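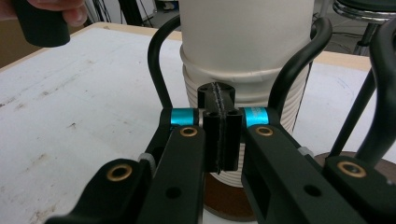

June, posted late again
by the usual person at this keyboard

Back from the Skenen. Laundry is going, suitcase still open on the floor, cat mad at me. Writing this before I forget it all.

So it was the short one, 3 nights, Sunday departure, and I booked it mostly because the fare came down to $305 and I had the days to burn. Inside cabin. Deck two, way forward. I know, I know. Anchor noise at 6 am on the second morning, sounded like somebody dragging a filing cabinet down a staircase. Slept great otherwise, no window means no sun.

Boarding. Fine. Slow at the security bit, fast after that. They hand you the muster station card while you're still juggling your passport, and I dropped mine twice. The line doing the drinks package pitch is right inside the door and you have to walk past all of it. Said no. Said no again at lunch.

Lunch was the buffet and I'd skip it on day one. Everybody goes there with their carry-ons and there is nowhere to sit. The little grill place at the back was half empty, had a decent burger and a really good pickle. Went back for the pickle on Tuesday.

The ship is older than the Zanel, which I did last fall, and you can feel it in the hallways. Narrow. Carpet has that ship carpet pattern that's supposed to tell you which way is forward and I never once read it right. But the promenade goes all the way around outside, and I'd take that over a water slide any day. Walked it every night after dinner. Four laps, five laps. Warm wind, hardly anyone out there, one couple playing cards on a bench.

They told us at the captain's thing that there were 2434 passengers on board. Felt like more at the elevators and a lot less everywhere else. Where does everyone go? Casino I guess.

Dinner - main dining room all three nights, late seating. Night one the fish was dry. Night two short rib, very good, had the waiter bring a second one, no shame. Night three they did the baked alaska parade, with the napkins, and I clapped like an idiot. Didn't do the steakhouse. It was extra and the menu looked like the menu downstairs with a bigger plate.

Our one port was Onditz. Never been. Small harbor, you walk right off the pier into town, no shuttle no tender. I hadn't booked anything so I just walked uphill till I got hot and then sat down at a cafe and had two coffees and some kind of almond thing. Bought postcards and forgot to mail them, they're in the suitcase. All aboard was 4:30 and I'd of happily stayed till dark. It's a shame these short sailings always leave before the nice light.

Sea day was windy. Pool got netted over by noon. Read most of a bad paperback, went to trivia, came in last, went to the next trivia.

Getting off took forever. Deck two goes last aparently, even if you carry your own bags. Sat on the stairs for an hour.

Would I do it again, yes, for that price. Not for double. Next up is maybe the long Montoya crossing in the fall but the quote I got was $3665 with the solo supplement and I had to go lie down. Will keep looking.

Ok dryer's done. More on Onditz if I find the cafe receipt.

Comments (4)

pierside_pat
We were on the Skenen in April, same anchor noise, deck three though. Bring earplugs people

tworollaboards
Is the grill included or is that extra now? It was extra on the Zanel

blog author
included! the milkshakes are not

lidodeckreader
Check the Montoya fare again after final payment date, mine dropped a lot on the solo rate. Also want to hear about the almond thing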